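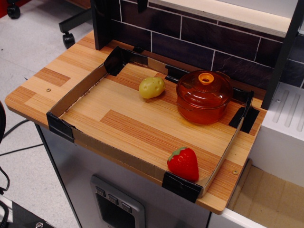 THE SHOP ON THE COUNTER

Home Stories Poems Archive Contact

My daughter opened her shop in April, the week we moved to Gokcombe. The flat had a wooden worktop and not much else. I was on the phone to the removal firm, who had our table and chairs in a shed somewhere near Prakevwood, and when I came off the phone she had built four walls out of a cardboard box and most of my black tape.

"You can come in now," she said.

I asked what she was selling. She said potato, strawberry and soup. The soup was in the orange pot and I was not to lift the lid.

"How much is the potato?"

"Eleven."

"And the strawberry?"

"Sixty-six. It's the last one."

I bought the potato. She took the money, which was a button, and then asked for the potato back so there would be something in the shop tomorrow.

We went on like that for seven days. I cooked on the other side of the sink and ate standing up. Every morning she moved the strawberry to a new corner and asked if I noticed anything. Every evening I pressed the tape down again where it had lifted. The removal firm rang to say there was a storage charge, and I wrote 1,740 on the back of my hand because I couldn't find any paper.

She looked at it for a while.

"Is that for the table?"

"For the table and the chairs and your bed."

She went to the shop and stood there with her chin on the worktop. Then she reached over the wall, took out the strawberry and put it in my hand.

"You can sell that one," she said. "Don't take less than sixty-six."

I put it in my coat pocket. The van came on the Trendmont road two days later, just as it was getting dark, and I went down to show the men where to park.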